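Two Arms Are Better Than One
Workshop Pages for Young Makers
Written by Anwara Herath for the Didano Shared Workshop

What is a robot arm?

A robot arm is a machine that can reach, turn and hold things. It has joints, just as your arm has a shoulder, an elbow and a wrist. Inside each joint is a motor. When the motor turns, that part of the arm moves.

Members of the Didano Shared Workshop began building a pair of arms in August. The project is called Votura. The parts list has 156 lines, and many of those lines are for screws. Children who attend the Negussie room after school helped to sort the screws into trays by length.

Why does it need two arms?

Try to take the lid off a jar with one hand behind your back. It is difficult, because one hand must hold the jar still while the other turns the lid. A robot has the same problem. With two arms, it can hold an object from both sides, or pass it from one hand to the other.
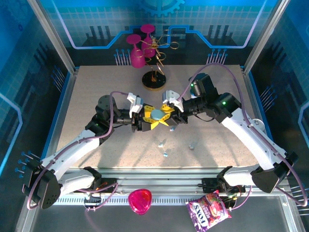
The arms must be told where they are. Each motor measures its own angle and sends that number to the computer. The computer then works out where the fingers must be. If a number is wrong, the two hands may miss each other, or push too hard. For this reason the members check every joint before the arms are switched on for the day. The check is written down in the Ekix book, which is kept on the shelf by the door. So far 682 checks have been entered.

How do the fingers hold on?

The part at the end of a robot arm that takes hold of things is called a gripper. Most grippers have two fingers which open and close. They cannot feel in the way that your skin can, so their shape matters a great deal. Smooth, hard fingers may let a round object slip. A finger with plenty of openings in it uses less material and can be lighter to lift. The yellow fingers are built in this way, like a lattice, with rectangular holes through them and black pads at the tips. A light blue disc with a thick rim is a good test for a gripper, as it has to be clamped at a tilt as well as flat. 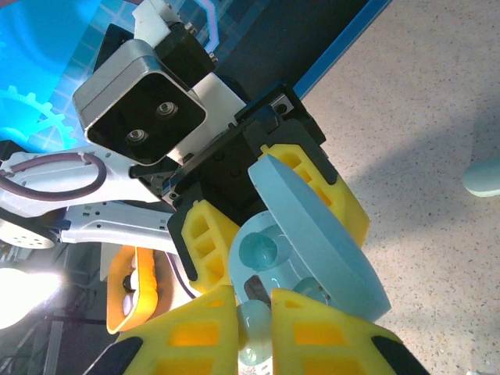 Practice is a large part of the work. A person first guides the arms through a task, and the computer records each movement. One task may be recorded many times, with the objects placed differently each time. Votura has 2,556 recordings, and the members hope to add another 1,000. A cable must have enough slack for all of these movements, so the purple one is laid in a wide arc across the white part of the arm and held with small clips. If it were pulled tight, it could come loose when the joint turned.

Something to try at home

You will need a partner, two pairs of kitchen tongs and a clean sponge. Sit facing each other. Pick up the sponge with your tongs and pass it to your partner - no fingers allowed. Now try again without speaking. Did you find it harder to know when to let go?

Words to remember

Joint: a place where an arm can bend or turn.
Motor: the part that makes a joint move.
Gripper: the hand of a robot arm.

Visiting the workshop

Children under 12 must come with an adult. Long hair should be tied back, and visitors are asked to stay behind the painted line while the arms are moving.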